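Osta Bench Cell Set-up Guide
Section 4. Safe Working Practice During Hand-Guided Operation 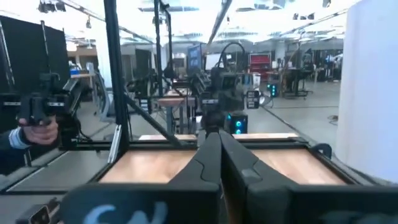 4.1 Scope

This section applies to every Osta bench cell operated with a handheld controller, including cells placed in a room shared with other cells. It is to be read together with Section 3 (Power and Emergency Stop) and with the site safety rules issued by the responsible department. Where the site rules are stricter than this guide, the site rules apply.

The requirements of this section took effect in November 2020. They replace the one-page notice previously supplied with the Garniris controller.

4.2 Persons Permitted to Operate

Only persons who have completed the Hakham operator course may hold the controller while the arm is powered. A trainee may do so under the direct supervision of a qualified operator, who must remain within reach of the emergency stop for the whole session.

One person operates one cell. Controllers may not be passed from hand to hand while the arm is enabled. To change operators, disable the arm, set the controller in its holder, and have the incoming operator begin again at step 1 of 4.4.

4.3 Room and Floor

Cells must be placed so that the reach of one arm does not overlap the reach of another. A clear walkway of at least 600 mm is required behind each operator position. Computers standing on the floor must be kept out of this walkway.

Cables that cross a walkway must be covered or taped flat along their full length. Cables that hang above a cell must have enough slack for the arm to reach its farthest position without pulling on them.

Curtains and panels used to divide the room must be fixed so that they cannot swing into the reach of an arm. They are not guards and do not take the place of the marked boundary described in Section 2.

CAUTION: Do not step over a cable while holding a controller. Disable the arm first.

4.4 Before Enabling the Arm

1. Confirm that the emergency stop is within reach of your free hand. Press it, check that the status light changes to red, and release it.

2. Secure loose sleeves, and remove lanyards, bracelets, and rings. Long hair must be tied back.

3. Inspect the frame. All posts and braces must be tight. If any fastener turns by hand, tighten it to 22 N·m and record the work in the cell log.

4. Check the work surface. Panels must lie flat inside the rim, and nothing may be left on them except the items needed for the task.

5. Inspect the gripper fingers for cracks, chips, and play. Both fingers must be fitted from the same set. Do not file or sand a damaged finger. Replace it with part 428.

6. Check that the wrist camera gives a clear picture. Clean the lens with a dry cloth if needed.

7. Look around the cell. No other person may be inside the marked boundary.

8. State aloud, "Enabling," wait for a reply from anyone working at a neighboring cell, and enable the arm.

NOTE: Step 8 applies even when the neighboring cell is powered down, as long as a person is present there.

4.5 During Operation

1. Hold the controller upright with the index finger outside the trigger until the first movement is intended.

2. Begin each session in slow mode. Normal speed may be selected once the arm has followed the controller correctly in all directions.

3. Keep your free hand outside the rim of the work surface at all times. Do not steady, turn, or pick up an item by hand while the arm is enabled.

4. If an item falls to the floor, leave it there until the arm has been disabled.

5. If the arm moves in a way you did not command, release the trigger and press the emergency stop. Do not try to correct the movement with the controller.

WARNING: The gripper can pinch. Its fingers may close without notice when the controller reconnects after a lost signal. Keep hands clear for at least 10 seconds after any loss of connection.

4.6 Ending a Session

1. Move the arm to the rest position and open the gripper fully.

2. Disable the arm and wait for the status light to go out.

3. Return the controller to its holder. Do not leave it on the work surface.

4. Enter the session in the cell log, including any stop, fault, or damaged part.

4.7 Reporting

Every unintended movement must be reported to the cell supervisor on the same day, whether or not there was contact with a person. The cell stays out of use until the supervisor has signed the log entry. Faults in the frame or mounting hardware are also to be reported to Koller, using the form in Appendix B.

Section 5 covers the cleaning and replacement of gripper fingers.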